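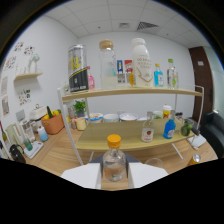
Līga Sepp asks whether the kitchen station must be in the open day at all, or whether we can show only the sorting line and leave the bottles for another year. Her second question is if the visitors will be allowed to hold the gripper themselves.

Reply to both questions: yes, and yes. The kitchen station is in the printed programme and the school from Skoltness has booked for it. I write down below what we found until now, so that everybody works from the same list.

Ticket: Kitchen station, hand-held gripper loses the bottle during demonstration
Site: Clerkumby, demonstration room
Opened by: Khrystyna-Mariia Bondarchuk
Opened on: 13/03/2021
Priority: high until the open day, normal after
Status: open, workaround in place

Problem

In the rehearsal the visitor takes the gripper by the handle, closes the fingers on a small plastic bottle, lifts it and should put it on the upper shelf. When I do it slowly it goes well. When Hannelore did it at the speed of a normal person, the bottle turned between the fingers and came down on the table on its side. It did not open, but the cap was not fully closed and I would not like to see this with children in the first row.

The second problem is on the display. The width of the opening is shown as a number, and after some time this number stays at one value although the fingers are moving. If you switch the tool off and on, it comes back.

What was tried

Step 1. Cleaned both fingers with a dry cloth. Before, somebody had used the spray for the windows, and I think it leaves a film. Small improvement.

Step 2. Changed the height of the grip. If the fingers take the bottle near the cap, the lower part swings. If they take it in the middle of the body, it stays straight. This was the biggest help of all.

Step 3. Changed the filling. A full bottle is too heavy for a visitor who squeezes only a little, and a fully empty one jumps away when the fingers touch it. A small amount of water at the bottom is the best for this demonstration. Please do not fill them up again "to look nicer".

Step 4. Restarted the display program and set the logging interval to 2000 ms. The number froze again after 18 minutes. With the old interval it was earlier, so the logging has something to do with it, but I can not say what.

Step 5. Exchanged the cable with the one from the sorting line. No difference. Cable was returned.

Comment from Shagufta Ghumman

I have seen the frozen number also on the sorting line, one time only, and I did not report it. Sorry for this. Was the laptop on battery when it happened to you? Mine was.

Answer from Khrystyna-Mariia

Yes, on battery both times. I did not think to write it. I will repeat with the charger and put the result here.

Comment from Hannelore Buschmann

For me the fall is more important than the number. The visitors do not look at the number. Could the shelf stand some centimetres nearer to the person? I had to stretch my arm for the upper board and then I hold the handle less strong. Also, a glass must not be one of the things that a visitor is lifting. Plastic only.

Answer from Khrystyna-Mariia

I agree about the glass. The shelf we can move, but then the marks on the table are not valid any more and Sadia must do the calibration again. Sadia, please say if you have time for it.

Comment from Sadia Hayat

I have time, it is half an hour. Move the shelf first and do not touch it after, please. Last time it was moved back by somebody in the evening and I did the whole work for nothing.

Result with charger

Ran the display for the whole afternoon with the charger connected. The number did not freeze. I would still not call it solved. I have sent the log file to Khattak, who delivered the program, and they gave us the case name Gindent. They expect a new version in April.

Workaround for the open day

Laptop always on the charger. Power saving off.
Grip in the middle of the bottle, never by the cap.
Only a little water, cap closed by hand before each group.
Groups of 5 visitors, and each of them tries one time.
One of us stands at the right side of the visitor and keeps a hand under the tool for the first lift.

Still open

Rubber pads for the fingers. I have ordered 2 pairs, a soft and a harder one. If they come in time I will test them, otherwise we go with the fingers as they are.
Text for the sign at the station. Līga wanted to shorten it, I am waiting for her version.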